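Trucos de cocina: los huevos, en su cartón y bien puestos

En casa se gastan muchos huevos (los martes toca tortilla, y no perdonamos), así que algo he aprendido a base de romper unos cuantos. Os cuento cómo los guardo yo.

Con la punta hacia abajo

La parte ancha es donde está la cámara de aire, y si queda arriba la yema se mantiene más centrada. Yo los paso de uno en uno, los miro por todos lados y el que tiene una grieta se va directo a la sartén. ¡Nada de coger tres con una mano!

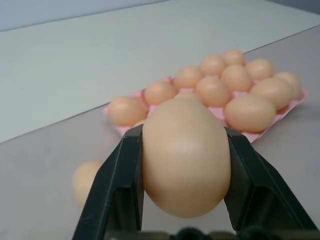 Llenar por filas

Primero la fila del fondo, luego la del medio y al final la de delante, que así no pasas la mano por encima de los que ya están colocados. Mi vecino Kálmán Szabó empieza por las esquinas y siempre acaba recolocando la mitad – allá él.
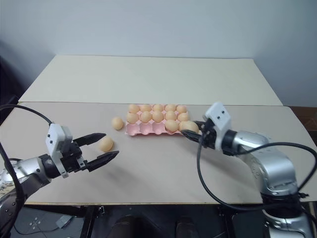

Las dos filas de atrás, completas; quedan dos huevos sueltos en la mesa.

El cartón no se tira

Los de pulpa moldeada aguantan varias compras si no se mojan. Yo no lavo los huevos antes de guardarlos, solo les paso un papel seco si traen algo pegado. Y a lápiz, en el borde, apunto la fecha de la compra. En la nevera van al estante del medio, nunca en la puerta, que con tanto abrir y cerrar se mueven y cambian de temperatura.
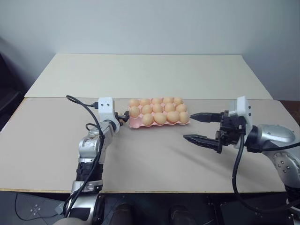 Catorce huevos en el cartón rosa, con la esquina delantera izquierda libre.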